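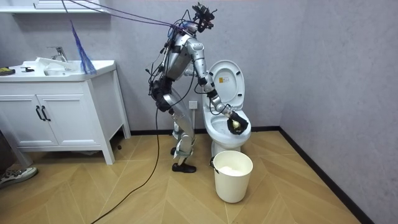
Malte Kramer had been letting out the same flat in Grirkisside for 11 years before anyone complained about the bathroom. The complaint, when it came, ran to two sides of paper and concerned the extractor fan.

"She said it sounded like a man clearing his throat," he says, pouring tea in the kitchen of the flat downstairs, where he lives. "I went up and listened. It did. I couldn't un-hear it after that."

Kramer is a landlord of the small sort, with two flats and a bicycle shed he describes as a long-term investment. He took up letting after leaving a job in insurance, on the grounds that it would be restful. I ask whether it has been.

"I've learned a lot about grout," he says.

He has also written a book, which is why I am here. Trotelura is named after a mould remover he once bought by post and never managed to open, and is a guide to renting out your home to strangers. He printed 1000 copies with his own money and has sold 715, a figure he gives without being asked and then gives again. The rest are in the bicycle shed.

The chapter on tenants is kinder than I expected. He admits to liking nearly all of them. There was Tien-fu Leung, who stayed four years, practised the clarinet in a cupboard out of consideration and still sends a card in May. There was a couple who left the place so clean that Kramer assumed they had never moved in. "I'd sat opposite them at Christmas," he says. "I still had doubts."

Only Sebastian comes out badly, and Sebastian is a boiler. Kramer gave it the name in its first winter so that he would feel less foolish shouting at it. Its last repair cost him £2825, and the engineer, Noel Cabrera, advised him to stop using the word "repair".

"Noel's very honest. I've asked him to be less so."

His advice to new landlords is short. Answer the phone. Never paint anything magnolia and call it a refurbishment. Go and sleep a night in the place yourself, in the bed you have provided, and see how you feel about it in the morning. He did this once and bought a new mattress before lunch.

I ask about money, and he looks at the biscuits. Rents in Grirkisside have climbed, and his have not climbed as far as his neighbours think they should. One of them, a Mr Espiritu, stopped him outside the chemist to tell him he was spoiling the street. "I said I'd got a tenant who pays on time and tells me when the gutter's blocked. What would I do with a richer one?"

There is talk of a second book, on gutters. His editor, Huệ Vũ, has asked him to think about it for around a year.

While I put my coat on, a pipe knocks twice somewhere over our heads. Kramer stops and waits, one hand on the door. It knocks again.

"Sebastian," he says, and goes to find his shoes.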